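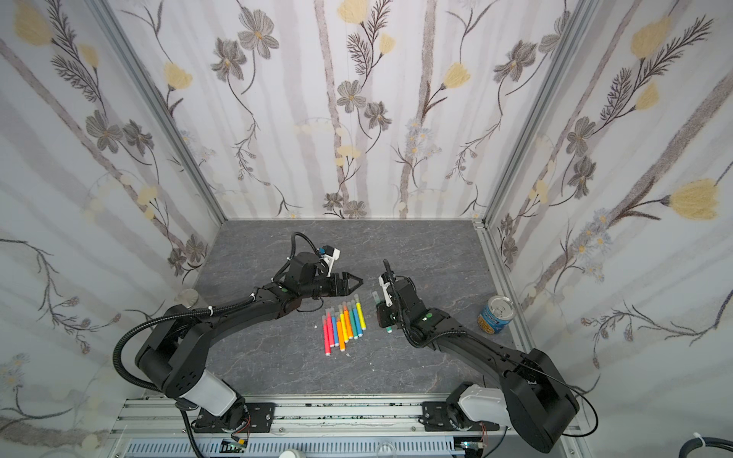

Felt-tip markers: sorting, storing and testing

Water-based felt tips fail in three ways: the nib dries, the reservoir empties, or the nib frays. Only the first can be reversed at home, and most markers that get thrown out belong to that group. The notes below cover ordinary washable and water-based coloring markers. Alcohol markers and paint markers are treated separately at the end.

Laying out

Clear a flat, hard surface and lay the markers side by side, all pointing the same way. A slight fan is fine and makes them easier to pick up one at a time. Keep the caps at the same end. A row reads faster than a heap, and duplicates show up at once. Two oranges or two yellows in the same set are common where two packs have been merged.

Do not sort by cap color if the caps are all gray or white. Sort by barrel, then confirm with a test stroke. Barrel color and ink color agree well enough for primary shades and badly for pinks. A hot pink and a red-pink can look a full step apart on the barrel and land almost on top of each other on paper.

Testing

Use plain copier paper. Glossy card hides a weak nib because ink sits on the surface. Draw one line 16 cm long at normal writing speed, cap the marker, and go on to the next. Read the lines when the whole row is finished.

Solid from end to end: keep.
Solid at the start, pale at the end: the nib is fine, the reservoir is low. Keep for small areas.
Pale at the start, solid at the end: the nib had dried slightly. Recap and store flat overnight.
Scratchy throughout: try the water treatment.
Double line or fuzzy edge: frayed nib. Trim or discard.

Test light colors last. Yellow picks up pigment from anything it crosses, and a yellow nib that has been dragged through blue will write green for a long time. To clean it, scribble on scrap paper until the line runs clear.

Water treatment for dried nibs

1. Pour 5 mm of warm water into a shallow dish. A jar lid works.
2. Stand the marker nib down in the water for 60 seconds. No longer, or the ink washes out into the dish.
3. Blot once on a paper towel. Do not rub.
4. Cap firmly and lay flat for a day.
5. Repeat the test line.

If the second line is still scratchy, the reservoir is empty. A second soak will produce a pale wash and nothing else. Geert Martens wrote in to recommend white vinegar in place of water. I tried it on four markers and saw no difference apart from the smell.

Storage position

Single-tip markers can be stored flat or cap down. Cap up drains ink away from the nib over weeks. Dual-tip markers must be stored flat, as either upright position starves one end.

A shallow drawer with dividers is the best arrangement for a household set. Divider spacing should be the barrel diameter plus 2 mm – tighter than that and the markers have to be pried out by the cap, which loosens it. Cut dividers from 3 mm foam board and hold them with a strip of double-sided tape at each end.

Cups and mugs are acceptable if the markers go in cap down and the cup is heavier than its contents. Add a disk of felt to the bottom. It stops the caps from cracking when markers are dropped in.

Keep the set away from radiators and sunny windowsills. A capped marker still loses solvent through the cap joint, and heat speeds this up.

Caps

A cap that no longer clicks has usually split along the skirt. Check by pressing it between two fingers and looking for a white stress line. Split caps cannot be glued reliably. Take a sound cap from a discarded marker of the same make, and keep five or six of these in a small bag with the set.

Some caps have a vent hole in the top. The hole is a safety feature. Do not tape over it.

Marks on the table

Wipe washable ink with a damp cloth and a drop of dish soap before it dries. On laminate, dried ink usually comes off with isopropyl alcohol on a cotton pad; test in a corner. On marble and other natural stone, use pH-neutral soap only and no vinegar. Papered walls are harder. Blot with a barely damp sponge, working from the outside of the mark inward, and stop if the pattern starts to lift.

Alcohol and paint markers

Water does nothing for alcohol markers. Put two or three drops of 91% isopropyl on the nib and cap for an hour. Paint markers need shaking before every use, then pumping on scrap paper until the nib is saturated. Store both types flat.

Addendum, October: Shiyu Ye asks whether freezing extends shelf life. It does not, and the ink can separate. Room temperature, capped, flat.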